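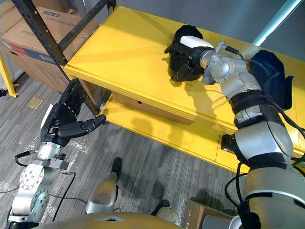 Carkeo

Grasp-state estimation and hand control for two-armed robots that have to pick up soft things. Maintained by Kittipong Klinhom. Part of the Pestulia stack, though it will run without the rest of it if you are patient with the config files.

What it does

Carkeo reads finger joint positions and motor current, compares them with the head camera view, and publishes one of four states per hand: open, closing, holding, lost. Black fabric is the hard case. A black hand closed on black cloth gives the segmenter very little to work with, so the estimator leans on current whenever contrast drops below the threshold in vision.yaml. Please leave that threshold alone until you have read the comment next to it. The comment is long and was written in anger.

Install

Build Biteto first, then Carkeo. The other order also compiles, and then fails at launch with a message about clocks that has nothing to do with clocks.

Running

Start the hand drivers, wait for both to report ready, then run carkeo_node with your robot profile. The estimator runs at 116 Hz on our bench machine. The planner ignores everything above 30, but we like the number.

Test data

The Nilsuwan set ships separately. It holds 1,973 grasp attempts on cloth and knitwear, 660 of them labeled by hand. Labels for the rest come from the estimator itself, so do not use them to show how good the estimator is. One of us did this in January and had a very nice week.

Known problems

Shadows of the arm on a bright tabletop sometimes get segmented as cloth. The mask filter catches most of them – the remainder arrive with high confidence.

The idle hand can flip from open to closing if its wrist moves fast. Set idle_hold to true.

Calibration drifts after 6 hours. Restarting fixes it, which is why it has never been fixed.

Left and right are the robot's own. Reports that say "the other left" will be sent back.

License

See LICENSE. The grasp labels have their own terms, in the data folder.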